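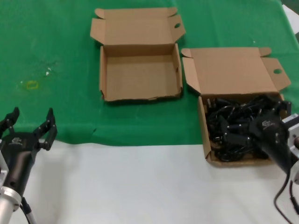
19 July 2018

The Cevard policy moves power cords between two boxes. It was trained on 3675 demonstrations, most recorded at Plumham in June.

- Inputs: head view plus both wrist views. Dropping the wrist views cost us grasps on looped cords.

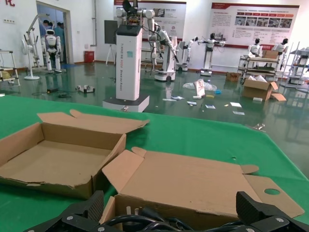 - Labels: a pick counts only if a single cord leaves the pile. Tangled lifts are scored as failures,

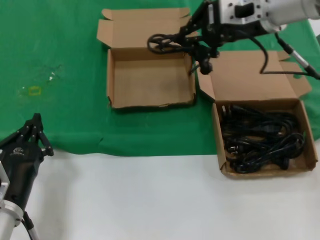
even when the second cord drops off on the way over. Success on that rule was 89 per cent.

Next is a longer action horizon — Gu used 6 steps, we used 2.

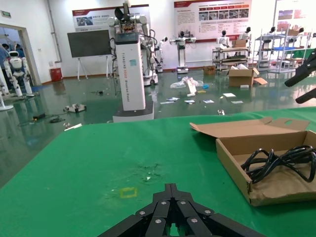 ## Still open

Cord stiffness. No results yet.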